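1/ Bowl thread! I've wanted to write this one since April, when I finally went through my own cupboards and found 27 bowls. For a household of two. I regret none of them.

2/ First thing I'd tell anyone setting up a kitchen or a craft table: buy bowls one at a time and let them not match. A set looks great in the store and then you only ever use the middle one. Odd bowls each end up with a job. Mine all have jobs (the chipped one is for onion skins and it's very good at it).

3/ Also, put a small one next to a big one before you decide on either. I love how a bright little bowl wakes up a plain big one. Yellow and white is my favorite pair in the world, it looks like breakfast even when there's no food anywhere near it.

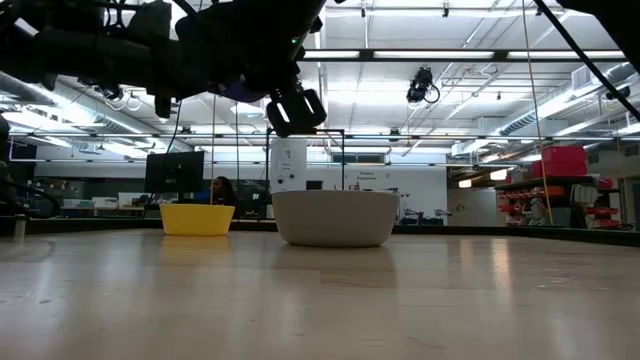 Yellow and white, side by side. Look at the sides on that yellow one, nearly straight!

4/ OK so shape. Straight sides are for scooping and measuring out, the spoon gets right into the corner. Wide round ones are for anything you toss or stir with some energy. I made salad in a straight-sided bowl for years and half of it went on the counter every single time.

5/ Straight sides are also great for jigsaw puzzles, by the way. We did a 1000 piece one over the winter and sorted it into every bowl we own: edges in one, sky in another, and then a big sad one for "brown bits." Best puzzle we've ever done, and dinner was served on plates for two weeks.

6/ Can we talk about what goes UNDER the bowls? Pale wood. I will never get tired of it. Every color looks good on it, and the streaks give your eye something to do while you're waiting on the kettle.

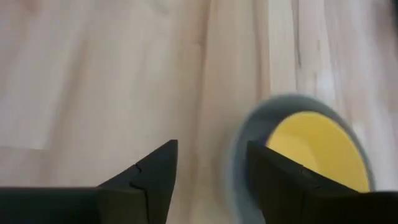 7/ My own top at home is pale too, bought secondhand from Drendlow, which is a barn with a cash register, and I wipe it down with Varma oil whenever it starts looking thirsty. Let it soak in overnight, buff it with an old T-shirt, done. If you've got a lighter board next to a darker one, the oil makes the difference stronger, and I think that's the prettiest part.

8/ Somebody always asks about rings. Yes, you'll get rings. Dry the foot of the bowl before you set it down and you'll get fewer. I sand mine out lightly in the spring and leave the ones I've grown fond of.

9/ Now, red. I was scared of red bowls for the longest time, I thought they'd shout at everything else on the table. Then I saw one with the red only on the inside and a quiet rim around it, and I changed my mind on the spot.

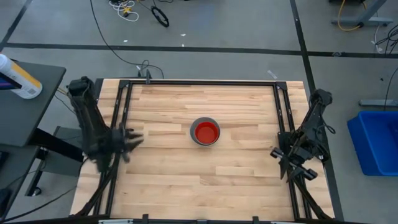
Red inside, gray-silver rim. I want to put lemons in it so badly.

10/ Things I'd put in a red bowl: lemons, white rice, peeled garlic, a heap of popcorn. Things I wouldn't: tomato soup. I tried it at my sister's place and couldn't tell how much was left!

11/ Plastic or ceramic? Both, please. Plastic for the shelf the kids can reach and for carrying outside. Ceramic for anything you want to stay put while you whisk with one hand and hold the phone with the other. I keep my small plastic ones toward the back of the table and the heavy ones close to me, so the heavy ones never have to travel far.

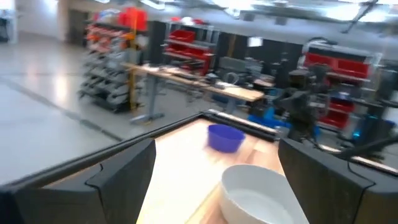

Photo: Meenakshi Pisharody

12/ That small purple-blue one!! The way it narrows toward the bottom makes it so easy to pick up with one hand. And a big white ceramic with a thick rim is the one I'd save in a fire. Thick rims don't chip the way thin ones do, in my kitchen anyway, and they're nicer to hold when you're pouring batter.

13/ A few people asked how I store 27 of them. Stacked by size in two piles, heaviest at the bottom, with a square of old dish towel between the ceramic ones. The yellow one lives on the counter because I use it every morning.

14/ Your turn, show me your favorite bowl and tell me what its job is. Chips and cracks very welcome. I'm making tea and reading every reply.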